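Handschuhe an, Handschuhe aus

Seit dem Frühjahr arbeiten wir im Probenraum in Stolham mit schwarzen Handschuhen, und auf dem Handrücken sitzt ein Controller. Flatico will das Ansetzen kleiner Mengen automatisieren, intern heißt das Projekt Groen. Dafür wird aufgezeichnet, wie wir greifen, halten und absetzen. Ich mache das an den Vormittagen, nachmittags bin ich wieder im normalen Betrieb.
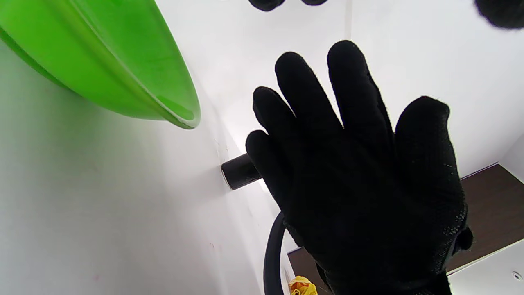
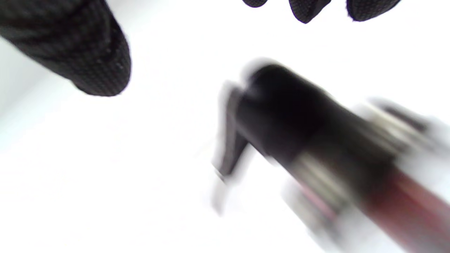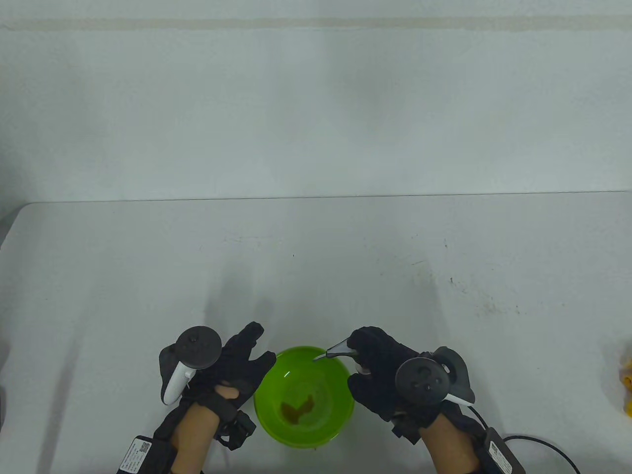

Geert Declercq sieht das anders als ich und hat mir nach dem letzten Eintrag geschrieben, wir würden uns Handgriff für Handgriff selbst abschaffen. Wer heute zeigt, wie man eine Schüssel anfasst, der dürfe sich nächstes Jahr nicht wundern. Außerdem wollte er wissen, ob uns vorher überhaupt jemand gefragt hat.

Gefragt wurden wir. Es gab eine Besprechung in der Kantine, die Teilnahme war freiwillig, und sieben Leute haben sich gemeldet. Unterschrieben haben wir, dass nur die Bewegungen ausgewertet werden und keine Zeiten pro Person. Ob das so bleibt, weiß ich nicht. Wim Visser hat nicht unterschrieben und macht seine Ansätze weiter wie immer. Ärger hatte er deswegen keinen.

Was sich geändert hat, ist erst einmal das Tempo. Ein Durchgang, den ich sonst nebenbei erledige, dauert mit Controllern spürbar länger. Man denkt plötzlich über Dinge nach, die vorher von allein gingen — welchen Finger ich zuerst löse, wie schräg ich das Werkzeug halte. Nach 20 Minuten merke ich die Handgelenke. Wir machen dann 10 Minuten Pause, das haben wir uns selbst ausgehandelt und es steht inzwischen auch im Plan.

Im Juli sind 772 Durchgänge zusammengekommen. Ein Teil davon ist unbrauchbar, sagt Evdokia Athanasiadis, meistens wegen zu hastiger Bewegungen. Ich hätte gedacht, es liegt eher am Verschütten, aber das stört anscheinend weniger.

Zu Geerts Punkt: Die Stelle am Etikettierer ist vor zwei Jahren weggefallen, das stimmt. Selma Ivanov ist damals in die Kontrolle gewechselt und verdient jetzt etwas mehr, arbeitet dafür aber in Schicht. So ungefähr stelle ich mir das hier auch vor. Schriftlich haben wir dazu nichts, und das gehört für mich auf die nächste Betriebsversammlung — vorher unterschreibe ich keine Verlängerung.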